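We use cookies to keep this site running and to remember your preferences. Accept all / Manage settings

Let the toy kitchen have a real pot

Every year when September comes I get the same question from parents. Which play kitchen. Which set. And every year I say skip the set, go get a saucepan.
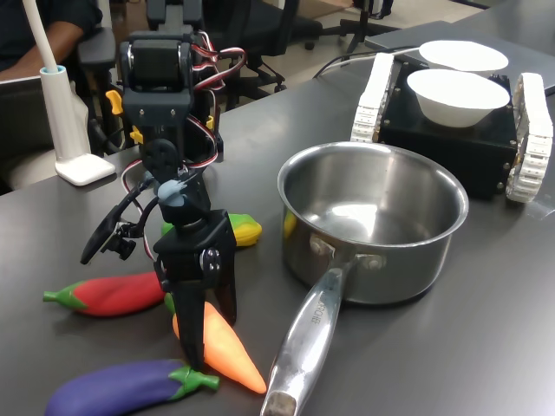
I mean a real one. Stainless steel, long handle, riveted on, the sort you'd heat soup in. Put it on the table with a plastic carrot and a corn cob and an eggplant and you're done. That's a kitchen. The food can be fake, fine, a real eggplant goes soft in a bag behind the couch and I've found that eggplant. But the pot should be a pot.

My sister in law spent 300 dollars on a Gunel kitchen. Lights up, clicks, makes a frying noise. Came with 50 pieces. Fifty! Half of them under the fridge before the first week was out, and the pans were so thin and light they slid off the burner if you breathed. My nephew cooked in it twice. Then he went and got the colander out of the real cupboard, like any sensible person, and that was his hat and his soup for the winter.

Weight matters. Kids know when a thing is pretend all the way through. Drop a toy pepper in a plastic pan, you get a little tick. Drop it in steel and there's a proper clonk, and the inside is shiny so the colors come back at you off the wall of the pan. Yellow corn, yellow pan. My daughter used to put her whole face in to look.

People say it's dangerous. The handle, the toes. Okay, so pick a small one. Mine was a Bralska from the thrift store on the way home from work, cost less than lunch, and it has survived 12 years, two kids and a driveway. No toes lost. Check the rivets are tight, wash it, hand it over. Don't give a toddler cast iron obviously.

And bowls. Plain white bowls are plenty. Somebody has to be served, thats most of the game anyway, the carrying over and the waiting while you pretend to chew. You don't need the little tray with the molded slots where each vegetable has its own place. I hate that tray. Tidying up turns into a puzzle and then I'm the one doing it at nine at night hunting for a chili pepper. Everything in the pot, pot on the shelf, lid if you have a lid. Done.

I know the catalogs have to sell something. Civo has a starter kitchen this year with 165 parts, which is more than I own in my actual kitchen – I'm fairly sure, I am not going to go count the teaspoons. Buy four vegetables. Buy the soft smooth kind that can be wiped down becuase they will be licked. Then go look in your own cupboard, at the back, for the pan you never use.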